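Skenine two-arm room simulator: review after a month of use
Reviewed by Nkechi Etim, 16 March 2022

We are building a two-arm tidying robot in the shared workshop at Fluvach. The arms come from a Bulline kit and the base is our own. Before anyone bolted the second arm on, we wanted a way to try the motions without breaking fingers, ours or the robot's. A Skenine license is $85 for a shared machine, so we bought one.

Skenine gives you a furnished room, a pair of arms with two-finger grippers, and a set of household things to move around. You drive the arms by hand with controllers or run your own scripts. Each run is saved and can be played back.

I have no connection to the company. We paid full price.

Setup

The download took 45 minutes on the workshop connection and the install was easy. The first launch was not. Skenine wants a graphics driver newer than the one we had, and the error message says only "render start failed." The fix is on the support page, but you have to scroll a long way to find it.

Our PC is a few years old. With shadows on, it was too slow to drive the arms by hand. With shadows on low it was fine. The fan is loud either way.

The rooms are plain, with white walls, a wood floor, blinds on the window and a gray table. I like that. There is enough in them to judge distance by, and the white arm sections and black joints are easy to follow when you are checking whether an elbow is going to swing into something.

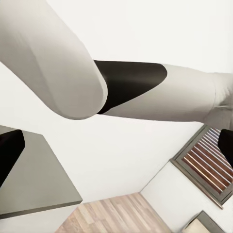
Driving the arms

Each controller moves one arm. The trigger closes the gripper. I was comfortable after two evenings, and our slowest learner took four. Reach is good in the middle of the work area and poor close to the body, and our Bulline arms have the same weakness.

Flat items are the hard part. We spent most of our time on the jigsaw-pattern mats, first on the floor and later on the countertop, since thin sheets are what our real robot handles worst. Coming down from above does very little. What worked best for me was bringing one pointed finger in low at the border of the mat and keeping the other arm well back. It takes patience, and the undo key gets a lot of use. Undo goes back one grasp at a time, not one movement, and I never got used to that.

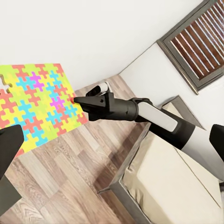 Fluvach Shared Workshop — Home Robotics Team

Contact between fingers and objects is believable up to a point. Boxes and trays behave well. If you squeeze a box off center it turns in the grip, as it would on the bench. Thin sheets are too stiff. A foam mat at home sags when you lift a corner, and in Skenine it comes up more like a board. We wrote one lifting script around that stiffness and had to throw it out when we tried it on the real arms.

The object library

The standard library has 133 objects. Some are bare gray shapes, but the better ones carry full printed artwork, such as the Balderdash box with its purple title and speech bubbles. Printed faces matter to us because our sorting script looks at the front of a box to decide where it goes. Large lettering holds up when the arms are moving. Small lettering goes soft, and I would not try to read it by script until everything has stopped.

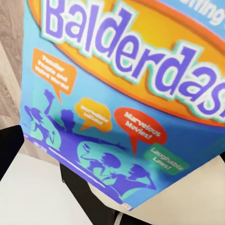
Importing your own objects is possible and slow. Odukoya, the free converter most people suggest, handled our tray model well enough but got the scale wrong twice. Check the size before you save. The library has no search box either, only a long list in an order I can't work out.

Two arms at once

This is why we bought it, and it is the best part. Both arms can work over one countertop, and the program stops them if they are about to collide — with a warning you can turn off after the tenth time. Putting two mats side by side on the same top made a good test for us. One arm hovers over its mat while the other works at the right-hand edge, and you learn quickly how much room the wrists need.

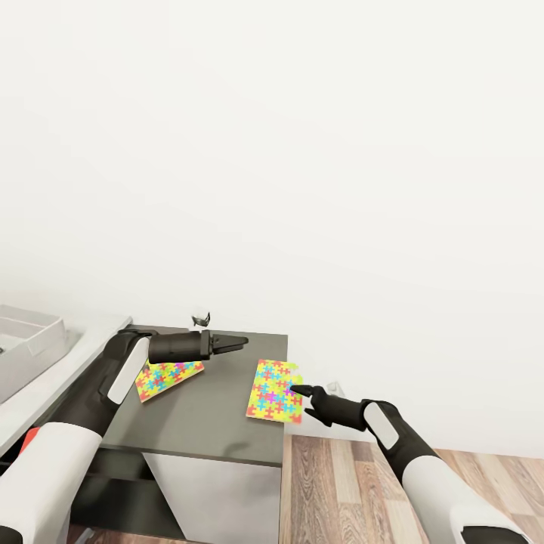

We ran that job 70 times by script. Almost 45 runs finished without a person stepping in, and most of the others stalled at the first grip. The log tells you which arm stopped and at what second. It doesn't give the reason, so you end up watching the playback.

Playback is good. You can slow it down and change the viewpoint while it runs. Exported video is large, and there is no way to trim it inside the program.

Support

I wrote twice. The driver question was answered the next morning. My question about sheet stiffness got a polite reply saying a setting is planned, with no date.

Worth the money?

For a two-arm build, yes. It has already shown us that our base was too narrow, and we moved the shoulder mounts apart before drilling. For a single arm I would use something free. If your project is mostly cloth or foam, wait for the stiffness setting.

Four out of five. The license is on the workshop PC under the team login, and the controllers are in the second drawer. Please put them back on the charger.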